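Gripper Practice Group — minutes, April
Chair: Gerrit Ntuli. Sites represented: Tridside, Fedoruk.

1. Minutes of the last meeting agreed.

2. Clause 19, finger pads. Fedoruk asked that foam pads be replaced after 52 hours of use. Agreed, wording to follow.

3. Clause 30, clearing items into a lined bin. Draft says the bin stays inside the reach of both arms and the liner is fitted before power-on. Tridside wants sharps excluded outright — carried. Bottles to be released over the bag opening, no throwing.

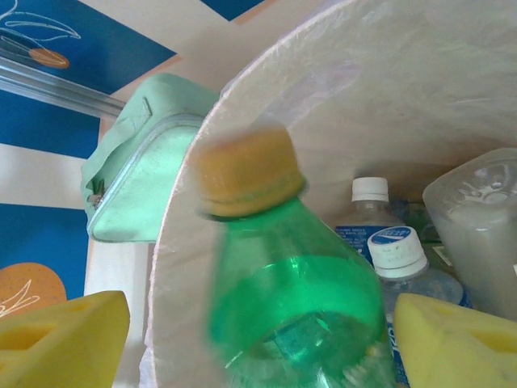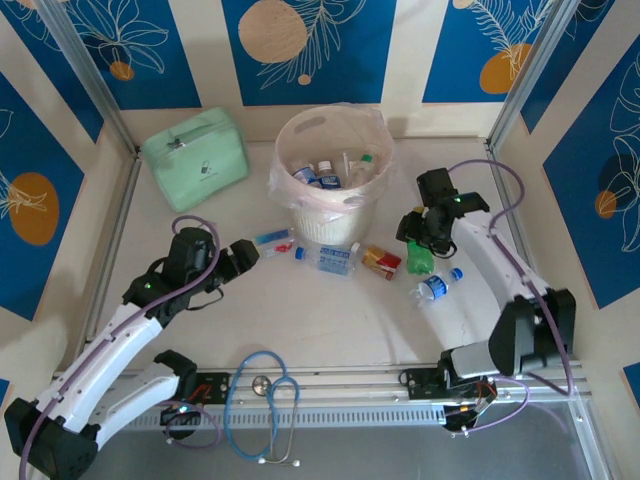

4. Stop button checks. Plukell's form accepted with one change: the tester signs each line. Zumine to send comments by the next meeting.

Actions: GN to recirculate clauses 19 and 30.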